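Door and Vestibule Hardware: Shop Tips
Comlow Entry Systems, maintenance notes, January 2023

Controlled-entry doors in schools and small offices fail at the hardware long before they fail at the glass. The tips below apply to two-door interlocks with a Teuber or Clerkell controller and can be done with hand tools.

Closer speed. Set the sweep first, then the latch. Turn each valve an eighth of a turn at a time and cycle the door before turning again. Closers set in July usually need another adjustment in winter, as the fluid thickens.
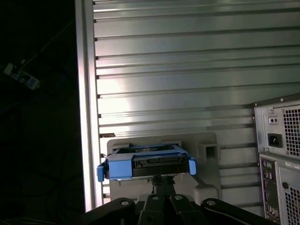
Strike alignment. Rub chalk on the latch bolt, close the door and read the mark on the strike. If the mark is low, tighten the top hinge before filing anything. Filing a strike to suit a sagging door only moves the problem.

Magnetic locks. Wipe the armature plate with a dry cloth. The plate must float on its rubber washer - a plate bolted down hard will not seat flat, and holding force drops. Check the supply under load, with both doors locked.
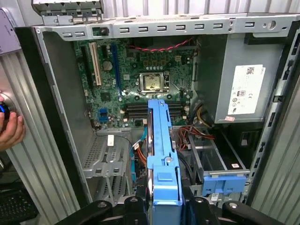
Wiring. Label both ends of every conductor before lifting it from the terminal strip. Leave 100 mm of slack at the hinge side so the loop does not pull when the door is fully open. Keep lock power and reader cable in separate runs.

Backup of settings. Export the door schedule before changing a controller. The Tosik utility saves one file per door, and the file should be named with the door number (2712, for instance) and stored off the controller.

Release timer. Use 60 seconds or less for the prop alarm on an inner door. Confirm the setting with a watch, then test the emergency release from inside with the power on and again with it off. 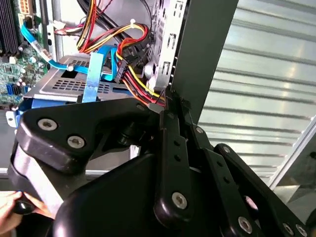

Dark gray metal panel upright beside the open computer case.

Weatherstrip. Replace it in full lengths. Spliced pieces catch on the threshold and slow the door.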